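Fadex Table Arm, reviewed after a long trial in our dish room

Posted February 23, 2018

I run the prep and dish side of a catering kitchen that sends out lunches to offices, and since last May we've had a Fadex arm working alongside the crew. A few readers of my Stikard mixer review wrote in asking how it was going, so get comfortable, because I have a lot to say about it (you know me by now).

The price first, as everybody asks. We paid $2165 for the arm and the soft grip pads, and another $100 for the floor mat that stops it when somebody steps too close. Fleltico did the setup and were lovely on the phone, though the manual reads as if it had been translated twice. Allow 45 minutes for your first calibration and make yourself a coffee beforehand. 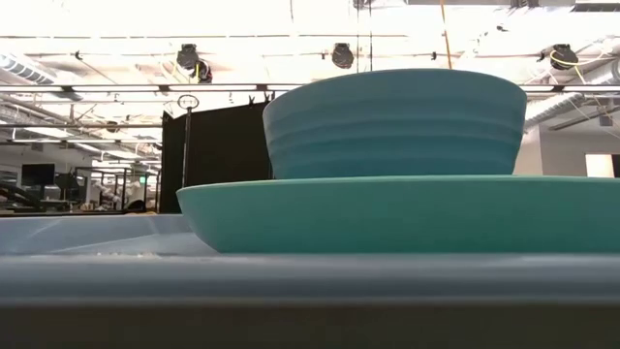 Stacking is what I bought it for, and stacking is what I'd judge it on. My crew used to spend the end of every shift bending and sorting, and by the last rack their wrists were sore and their tempers weren't much better. Plates on plates the Fadex handles beautifully. Mixed pieces take more thought. A deep bowl on a wide, shallow plate, like the turquoise pair in the photo, has a base so much smaller than the plate under it that you need to teach the arm where you want it to sit. Ours lets go a touch early if you leave the release height on the factory setting, so bring it down 2 notches and save that as your own preset.

Now, the people. I was nervous about telling the crew, and I should have told them sooner than I did! Hours stayed the same, which I had promised, but the jobs moved around. One of my longest-serving dishwashers now looks after the presets and enjoys it very much. Another misses the old end-of-shift chatter around the racks, and I understand that completely, so we've started sitting down together for ten minutes before everybody goes home. The arm is also slower than a good pair of hands when we're slammed, and on those days we switch it off and stack the way we always did.

I looked at the Xaba too. It's quieter and has a nicer screen, but the pads cost more to replace and my crew found the menus fussy.

Four stars from me. I'm taking one off for the manual and for that release height, and I'll post again when the first set of pads wears out.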